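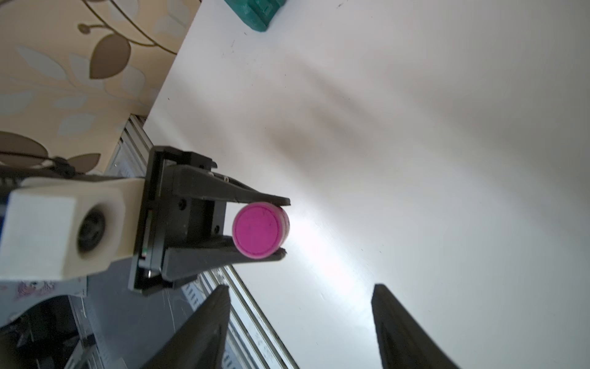
## 4. What people mean when they say "white"

I came to this part of the study thinking it would be the dull bit. Pink had given us so much to chew on in Section 3 (is magenta a pink? is it a purple? one married couple from Raria are, as far as I know, still arguing) that white looked like a rest. You ask somebody what colour the kitchen units are, they say "white", you write it down and have a biscuit.

It didn't go like that. Of the 66 people we talked to, most used at least one other word alongside "white" before they had finished their first answer, and quite a few took the word back altogether. "White. Well, white-ish. It was white when we bought it." I have that sentence, or something very near it, in my notes again and again.

### 4.1 How we asked

The talks took place in people's own homes in Mekeo and Raria, starting in April, and they were as loose as we could make them. I went to the Mekeo homes and Hatsue Hoshino did nearly all of Raria. We each carried the same sheet of prompts, though I'll admit mine stayed in my bag more than it should have. The first prompt was always about something in the room that the person had picked or paid for themselves: a cupboard door, a windowsill, a table, a bath. We asked what colour it was, then we asked what they would say if they had to order it again over the phone.

That second question did most of the work. On the phone you can't point. People who had been perfectly happy with "white" suddenly wanted to know which white, and started reaching for milk, eggshell, chalk, teeth, paper, the inside of a shell. Hatsue had the good idea of staying quiet for a bit after each answer, and a lot of her best material comes out of those gaps. I'm a talker, so my recordings are worse for this, and anyone who uses them should bear that in mind.

We didn't show any paint cards until the end. In an early trial we had put the cards out at the start, and people simply read the names back to us -- lovely names, some of them, but they belonged to the paint company.

### 4.2 The words

We sorted the answers into 4 loose groups. They overlap, and I moved several answers more than once.

- **Plain words.** "White", "pure white", "proper white", "just white". "Proper" turned up far more in Mekeo, usually from older speakers, and nearly always to tell us that a thing had fallen short of it.
- **Warm and cool words.** "Creamy", "yellowy", "bluish", "cold". Hardly anyone used these on their own. They wanted something to compare with, so a fridge got cold once a cupboard had been called creamy.
- **Age words.** "Gone off", "tired", "faded", "smoked". These were said with real feeling, most of all by people who were thinking of redecorating.
- **Surface words.** "Shiny", "chalky", "flat", "plasticky", "wipeable". I hadn't planned for these at all.

The last group is the one I want to spend some time on. We had asked about colour, and people kept telling us about shine! For a while I marked those answers as off the point. Hatsue disagreed, and we went back and forth over it for most of a month, and in the end I came round to her side. If a person is asked for a colour and says "shiny", and then says it again when asked a second time, shine must be part of what the question means to them.

Look at any glossy white surface near a light and you can see what they're up against. There's a bright patch where the light lands, a pale greyish area next to it, and a much darker grey further off, and the speaker is happy to call the lot of it white. Figure 1 has a fair spread of this.

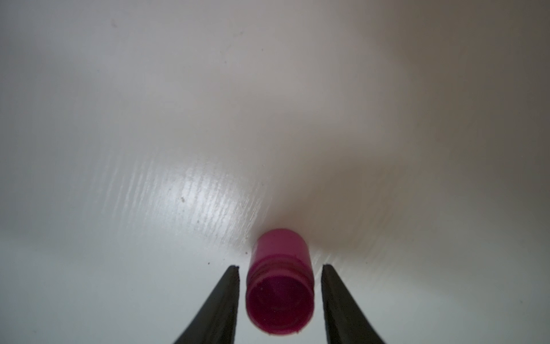 **Figure 1.** A smooth white surface with a patch of glare, fine diagonal streaks within the glare, and shading that deepens towards the right.

When I pressed people on this (gently, I hope) they fell into two camps. One lot said the grey part was "in shadow" and didn't count. The other lot said the bright part was "the light on it" and didn't count either, which left them with rather little surface to be white. A retired signwriter in Raria settled it to his own satisfaction by tilting his head from side to side and saying that white was whatever stayed put when he moved. I like this a lot as an answer, and I've tried it at home with mixed results.

### 4.3 Streaks, brush marks and the word "dirty"

A smaller matter, but it kept coming up. Fine lines in a finish tend to show best in the glare and hardly at all elsewhere. In 16 of the homes, the person brought these up without being asked, and the word they chose was very often "dirty" or "mucky". Several then wiped the spot with a sleeve to show us.

We have to be careful here. A line in a painted or coated surface may have been left by a brush, or it may be part of a pattern, or a cloth may have done it, and neither Hatsue nor I is any judge of finishes. What matters for the present purpose is that "dirty" was being used as a colour word. Speakers put it in the same slot as "creamy" and "bluish": *a dirty white*, *a bit of a dirty white by the window*. When we asked whether it would come off, they often said no, and kept the word anyway.

Zelter's sorting method, which we followed in Section 3, has no place for a word like this. It treats dirt as something sitting on top of the colour, to be thought away before the naming starts. That works well for pink. Nobody we met called a pink thing dirty when they meant its shade; they said "dusty", or "old lady pink", or they said "salmon" and pulled a face. With white it breaks down, and I'd say it breaks down because so many people can't tell, or don't care, where the surface stops and the muck begins.

### 4.4 Two towns

I had hoped for a clear split between Mekeo and Raria, and I can't honestly offer one. The age words lean towards Mekeo, where the houses are older and more people heat with wood. The surface words lean towards Raria, where there has been a good deal of new building and everybody seems to have fitted the same gloss kitchen. So the difference may well be in the cupboards and have very little to do with the speech. To pull the two apart we'd need people from each town naming the same things in the same light, and we didn't do that.

There's one exception. Speakers over sixty in Raria have a word that Hatsue writes as *sasaki white*, after the Sasaki dairy, which used to stand at the bottom of the hill and was repainted every spring. It means a white so bright that it hurts. Younger speakers know the word but mostly think it refers to milk, and they use it for something soft and slightly yellow -- close to the opposite. I asked one grandmother and grandson to each point at a sasaki white thing in their own front room. She chose the window frame and he chose the cat.

### 4.5 What I'd change

The time of day, first of all. I did most of my visits after work, with the lamps on, while Hatsue's were mostly done by three in the afternoon. Lamplight must have pushed some of my people towards "creamy", and I can't now say how many. We noted the hour for each talk, so the times are there in the notes for anyone who wants to go through and check, but we didn't write down which lamps were on or where the person was sitting, and I wish we had.

I would also ask about ceilings. Only a handful of people mentioned theirs, always at the very end, usually while seeing us out, and by then the recorder was off.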